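Big Claims for Small Bricks
Speaker notes, Konrad Eder
Lenska library, upstairs room, Feb 27, 2022

Slide 1. Title
Wait for the door to close. Say who I am, keep it short. I ran a building table for children and then for adults, and I still like bricks. Say that early so they don't spend the hour thinking I hate toys.

Slide 2. The brochure
Read the Zolorora line out loud, slowly: "Brick play rewires the way a child plans." Pause. Ask who in the room has heard something like it. Most hands go up.
Then ask what it would look like if it were false. Let that one sit. If a child who plays with bricks plans well, the brochure takes the credit. If the child plans badly, the brochure wants more bricks. I can't find a result that would make them take the page down.

Slide 3. Where the number comes from
The brochure says 95 percent of parents saw a change. I wrote to ask. The form went home with the children at the end of the course, the parents had paid for the course, and the box next to "no change" asked for a written explanation. 70 forms came back. Don't sneer here. I have filled in forms like that myself and ticked the easy box.

Slide 4. What I will grant
Small hands get better at pressing small parts together. Fine. They would also get better at buttons if we gave them buttons.
Children talk while they build, and some who don't talk much otherwise will talk then. I believe that one because I have sat through it. I don't know if the bricks did it or the fact that everyone was looking down at the same thing.
(If the Strebel people are in the room they will bring up shared attention. Agree and move on.)

Slide 5. Color
Big claim: mixed colors teach sorting. My trouble is that most builders under six grab what is nearest. You get blue on red with green next to it and somebody writes "color choice" in the notebook. Was it a choice? Ask the child the next day and you'll get a very good story about a fire station.
Show the next two without talking over them. 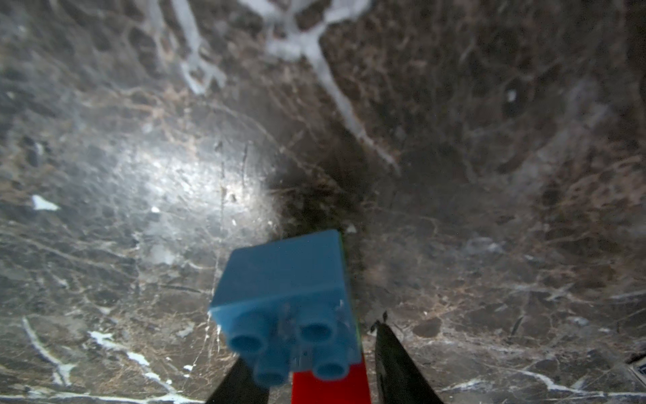 Slide 6
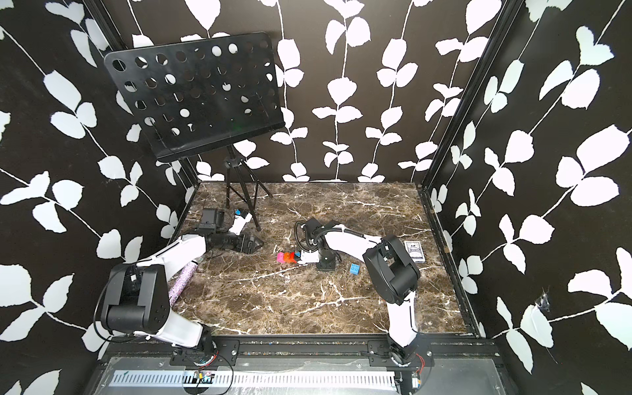 Slide 7. The table matters more than the bricks
I think we skip this part because there is nothing to sell in it. Things I would look at before buying another box:

Height. If the elbows are up by the ears, the child quits. I have seen this written up as poor focus.
The surface. A busy pattern makes small parts harder to pick out. I used to have a plain gray cloth and got lazy about washing it. Get one anyway, and wash it.
The walls. People tell me patterned walls distract. Maybe. The only test I was ever shown was one woman's classroom before and after she painted it, and she also got a new seating plan that week.
Plans and instruction sheets. Prop them upright. Flat on the table they get built on, then leaned on, then chewed. A music stand does the job and folds up afterwards. Cheapest thing in this talk, and I can't prove that it helps either.

Slide 8. More pieces
The Vivard set has 692 pieces. Their smaller one has 231. The leaflet says the bigger set gives "deeper play." What I saw was longer digging. A lot of it was one boy running his arm through the box because he liked the noise, and good for him, but I wouldn't call it depth.
Skip this if we are past the half hour.

Slide 9. The study everybody quotes
Don't put the abstract up again, last time they read it while I talked. Just say: short course, no comparison group, scored by the people who taught it. Any one of those I could live with.
Someone will say that's unfair because schools can't run proper trials. Reply: then schools should make smaller claims. "The children enjoyed it and made a bridge" is a perfectly good sentence for a newsletter.

Slide 10. What I would want to see
Same table, same adult, same length of time, half the group with bricks and half with something dull like cardboard and tape. Scored by somebody who wasn't there. I offered to help set this up in August and have heard nothing back. Don't make too much of that, people are busy.

Slide 11. Questions
Likely ones:
"So should we stop?" No. Keep the bricks, drop the brochure.
"What about stud fit on off-brand bricks?" I don't know. Bring some up to the front afterwards and we'll try them.
"Isn't play valuable in itself?" Yes, and I wish the brochure had the nerve to say so and leave it there.

Room has to be clear by five. Take the adapter home this time.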